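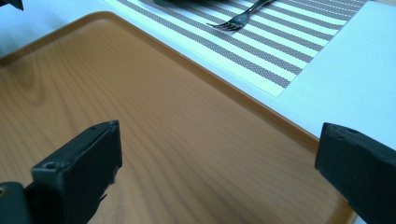

Wood-grain serving tray, Clorkeck dining room

Dining Room Attendant, part-time
Clorkeck Residence, Sovia

Clorkeck is a retirement residence with 70 apartments and one shared dining room. We are hiring two attendants for the lunch and early evening meals, starting in January.

What the job involves

Set tables before each meal and clear them afterward. Take orders from residents at the table and carry plates and drinks from the kitchen. Deliver trays to residents who are eating in their apartments that day. Refill the coffee station, wipe down the side tables and write any leftover counts on the kitchen sheet. Attendants do not cook, but you will plate desserts and cut fruit.

Most residents eat with us every day and like to be greeted by name. You will get a seating chart in your first week.

Hours and pay

Shifts run from 11 a.m. to 7 p.m. with a paid meal break. You will work five shifts every two weeks, and the schedule is posted a month ahead. Weekend shifts are shared evenly and pay a higher rate. The hourly rate is listed on the application form — tips are not accepted. Work shirts and aprons are provided. Please bring your own closed, non-slip shoes.

What we ask for

You should be able to stand for most of a shift and lift a full dish rack. Restaurant or cafeteria experience is useful but not required. A food handler card is needed by the end of your first month, and we pay the fee. A background check is required for all positions in the building.

How to apply

Pick up a form at the front desk or ask for one by phone. Return it with the names of two references. Interviews are held in the building in the mornings and include a short walk through the kitchen. Parking is behind the building, on the Moradi Street side.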